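Plornico Robotics Club
Student Project Handout, Unit 4: Grasping in a Shared Tray
Illey Workshop, Bench Section

1. Scope of the unit

In this unit each team prepares a two-finger gripper for tray work. The task is short in description and demanding in practice: approach an item lying in a tray, close on it, lift it clear of the rim and set it down at a given point. The unit carries over directly into the Villik round in July, where the same rules apply.

Teams should have completed the calibration sheet from Unit 3 before starting. A gripper with uncorrected finger offset may not be used at the bench.

2. Choice of target

The tray may hold more than one item. The team declares its target in writing before the arm moves, and contact with any other item is entered in the log as a fault, even if the lift succeeds. Narrow parts, such as a ridged shaft with a flat head, are to be taken across the shaft. The fingers must be level with each other before closing. 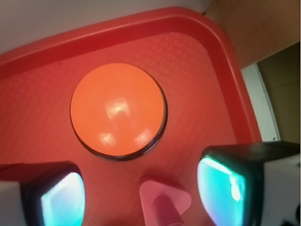 Paulík asked whether a fault should still be logged when the second item is touched but does not move. It should. The log records contact, and displacement is entered in a separate column.

3. Working with the wrist view

The wrist camera is the only view permitted during a scored attempt. Students should keep three points in mind:

– Glossy surfaces return bright patches that may shift as the arm moves. Do not use a highlight as a reference point.
– The textured floor of the tray is useful for judging drift, provided it is in focus.
– Items close to the fingers may appear blurred. Pause above the target and check its outline before descending.

A wide, round target requires a different approach from a shaft. Center the fingers on its outline, confirm that the opening is sufficient, and descend in small steps. If one finger is nearer to the target than the other, correct the wrist position first – do not rely on closing force to center the item.

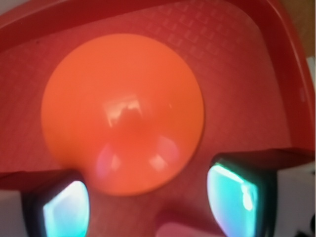
Figure 2. Round target in the tray, wrist view, one finger to each side.

4. Records and assessment

Each team submits a log of 28 attempts. Attempts stopped by the operator count toward this number and must be explained in one sentence. The time limit for a single attempt is 3000 control steps, after which the arm is returned to its start position.

Logs are kept in the folder for project 319. Late logs are accepted with the written approval of the course office.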